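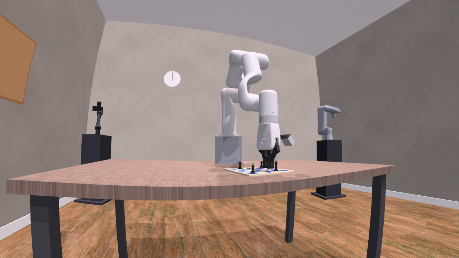 Fikre wrote:
> I would hold the gripper order until November. The sim cell runs fine with the current gripper model, and the Podetetti quote covers the arm and pedestal only. Do we need a wrist sensor on the first purchase at all?

I would not hold it. Podetetti prices the gripper lower when it ships with the arm, and the mounting flange has to be specified either way. Ordered apart, it goes through purchasing twice and gets a second freight charge.

On the sensor: yes, keep it. The chess task is what we told Moltport we would reproduce on hardware, and piece pose comes from the wrist view. Lead time is 7 weeks for the arm, 8 for the sensor - so the sensor sets the schedule.

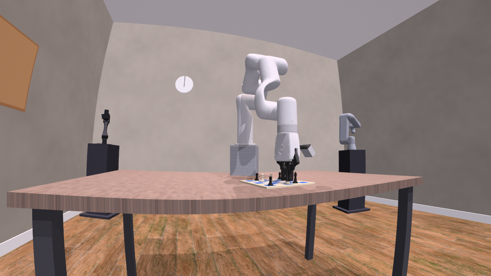
Simulated cell, large arm over the chessboard, smaller arms on pedestals behind.

Items still open before I send the budget sheet:

- Pedestal height. The sim value puts the base behind the far edge of the table. Ukport can weld to that drawing, but they want the bolt pattern first.
- Table. Ours is flat and square, so the collision mesh needs redoing. Labor only, no purchase.
- The 2 small arms. Not in this request. They stay in the sim file and get their own line next year.
- Spare fingertips. Roughly a tenth of the gripper price per set. I put in one set.
- Power drop on the back wall. Facilities has not answered.

If anyone objects to the gripper going on the same order, reply to the list by Monday. Otherwise I will sign off on the Podetetti quote as it stands, plus the sensor line.

Graziella Bianchini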